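Automation Maintenance, Unit 3
Looking after the teardown cell
Handout to read before the lab

The cell you will work on takes memory out of old desktop towers. It has one arm, one two-finger gripper, a slatted bench and a parts tray. The software on top of it was written by Pesico, and the Pesico sales sheet calls the cell "self-tending." Please strike that phrase from your vocabulary for the rest of the term. A cell that tends itself is a cell whose faults get written down as bad parts.

What drifts

Three things drift in this cell, and the software watches only one of them.

Joint zero. The controller checks this at startup and will refuse to run if it is off. Fine. It is the drift you would have noticed anyway.

Finger tips. They wear where they meet the edge of the module, and they wear unevenly. The controller knows how far the fingers have closed. It has no idea what shape they are. Drakum, who sold us the tips, say to change them every 500 picks. I asked what load and what material that was measured with and got the brochure again. Use the number as a reminder to look, and trust your eyes and a straightedge more.

Case position. The tower lies on its side against the stops, and everybody assumes the stops are where they were last month. Slats move. Somebody leans on the bench. Check the stops before you touch a single taught point, or you will teach the robot your mistake and it will repeat it very faithfully.
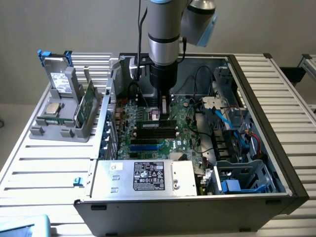

The slots are the hard part of the job. They sit close together, so a small sideways error that would mean nothing at the power supply can put a finger against the neighboring slot. The pull also has to be straight. A tilted pull loads one end of the module first, and the force reading at the wrist may still look normal, being a single number for the whole motion. I have heard it argued that force sensing makes careful teaching unnecessary. I would like to see the broken sockets from that experiment.

Setup order

1. Power off the tower and unplug it. Discharge yourself at the ground point.
2. Check the stops, then seat the case against them.
3. Inspect both finger tips. Clean, dress or replace.
4. Open the slot latches by hand. The arm does not do this, whatever the Corus video suggests.
5. Run the approach at 3 percent speed with the fingers open, one hand on the stop button.
6. Close on the module. Stop. Look from both ends of the slot.
7. Pull, and write down the peak force.
8. Only now raise the speed, in steps. Do not go to 100 percent in this lab at all.

On the logs

The log says "pick OK" when the fingers report something between them at the end of the move. A module with a cracked edge is something. So is half a latch. When you read a success rate, ask what was counted, and whether a person looked in the tray.

The older Ammann log sheets are in the binder by the door. They are ugly and handwritten, and they have a column for "what I saw." Copy that column into yours and bring the sheet to the next session, filled in, along with the tips you took off.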